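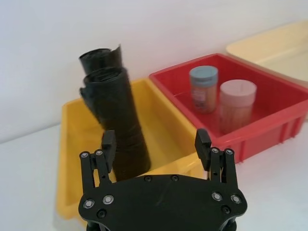
Ordering and delivery: common questions

Do I need an account to order?
No. You can check out as a guest with an email address. An account keeps your past orders in one place and lets you save more than one delivery address.

Is there a minimum order?
There is no minimum for collection from our Ukby shop. For delivery the minimum is 13 pounds before postage.

Which items are sold by the roll?
Bin liners, freezer bags and greaseproof paper. The number on each roll is given on the product page. Liners for catering customers also come in cartons of 500 or 1000.

How long does delivery take?
Orders placed before 2pm leave the Zomley warehouse the same working day. Most arrive two or three working days later. Allow a week in December.
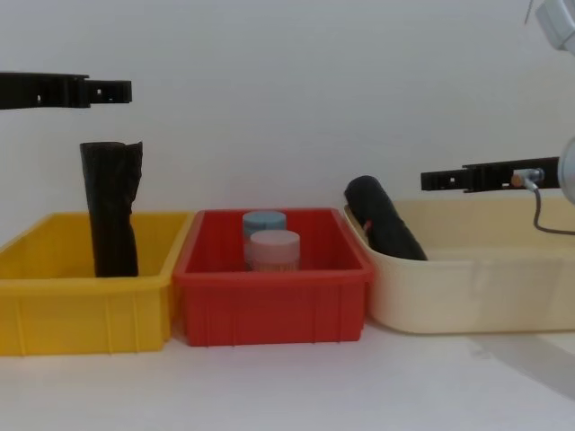
Can I change an order after I have paid?
Yes, until you get the dispatch email. Reply to your order confirmation and say what you want changed. After dispatch you will need to return the item and order again.

What is the Niskanen range?
It is our own range of storage boxes and lids. Lids are sold separately. Lids from the older Nundudar range do not fit Niskanen boxes, and we no longer stock spares for them.

How do I return something?
Unopened goods can come back within 30 days. Put the order number on the outside of the parcel. Opened rolls can only be returned if they are faulty.

Can I have a VAT receipt?
One is attached to the dispatch email. If you have lost it, ask us for form 1374 and we will send another copy.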